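Olstead Schools Debating: how the autumn and winter have gone
Report to the Sutherland Fund, 16th January

Hello all, and happy new year. I know the form asks for "narrative progress against agreed outputs" but Ishbel MacRitchie told me on the phone that I could just write to you normally, so I'm holding her to it! The spreadsheet is attached separately with the receipts behind it.

Where we've got to

When you gave us the £2000 we said we'd get debating clubs running in schools that had never had one, train enough judges that we could stop borrowing them from the university, and finish the year with a proper competition day. The clubs are going. Judges are coming along more slowly, and I'll get to that. The competition is booked, with a hall and everything, and I am only slightly terrified.

We now have 11 schools taking part. Two of those joined after the October half term, when a head teacher saw the open evening motions pinned up in the library and rang me to ask if her lot could come too (yes, obviously, please do). One of the original schools dropped out when their English teacher moved away, and I've been in touch with the new one, who sounds keen but wants to get her feet under the desk first. I've left them off the total for now.

Most clubs meet at lunch, which gives them half an hour once everyone has eaten. That's short. A full debate with four speakers a side simply doesn't fit, so we've cut it down to two a side with three-minute speeches and one minute each for summing up. I was worried it would feel thin, but the younger ones much prefer it, and the quieter ones get a turn without having to sit through forty minutes of somebody else's opinions on school uniform first.

The motions

You asked at the last meeting how we choose these. Each club votes on a list I send round at the start of the month. The winner before Christmas was "This house would let sixteen-year-olds vote in council elections", and the runner-up was "This house would ban homework in December", which I suspect was not a free and fair result. January's list has gone out and the early favourite is about whether zoos should close. I've also started adding one motion a month that nobody can prepare for, announced on the day with ten minutes to think. The screaming when it gets read out is quite something. 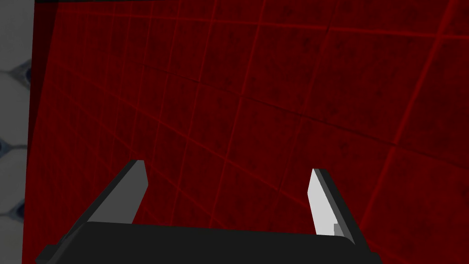 Judge training

This is where we're behind. We planned to have a full set of trained judges by Christmas and we've ended up with 7. They're good, and five of them have already judged a friendly between schools, but it isn't enough to run a day with several rooms going at once.

The trouble was the evening sessions. I put them on at half past six, which turned out to be hopeless for parents with small children and for anyone coming in on the Olstead bus. Numbers at the first one were fine and then they sagged badly. From this month I'm moving to Saturday mornings, with tea, and I've squashed the course from four sessions into two longer ones. The first hour is now all practice: everyone watches the same short debate, scores it alone, and then we argue about the marks. It's the bit people said they learned from, and I'd been leaving it until week three, silly me.

I've also rewritten the score sheet. The old one had so many boxes that judges were filling it in all through the speeches and not listening. The new one is a single side: what they said, how they said it, how well they answered the other team, and a space for one kind comment and one useful one.

Friendlies

We've held three between neighbouring schools. The best was at Hemero Hall, where the second speaker for the opposition lost her notes on the way in and gave the whole speech from memory, then found them in her coat afterwards. She went over time by nearly a minute and lost marks for it, and her team still won. The worst was the one where I'd given the two schools different start times. My fault entirely, and I've apologised to both with biscuits.

Money

Transport has cost more than I budgeted and printing a good deal less, so the two nearly cancel out. I'd like your permission to move what's left of the printing line over to minibuses for the competition day, as three of the schools can't get there otherwise. We were also lucky with timers: the Skilla youth centre lent us a box of them, so I haven't touched the equipment line yet. I'd rather hold that back for trophies and a decent bell, if you're happy with that.

What's next

The two Saturday judge sessions come first, then another round of friendlies so the newer schools get a go before the real thing. I need to have the draw done and out to teachers well before the competition, and I still owe everybody a consent form that fits on one page.

Could somebody from the Fund come and present the prizes? Ishbel said she might be talked into it. The final should start straight after lunch and there will be cake.

One question back to you: the end of year form asks for "evidence of improved confidence", and I'm not sure what you'd like. I have comments from teachers and could ask the pupils to write a few lines each, but I don't want to hand out another survey if you won't use it. Let me know and I'll sort it out at the next round of club visits.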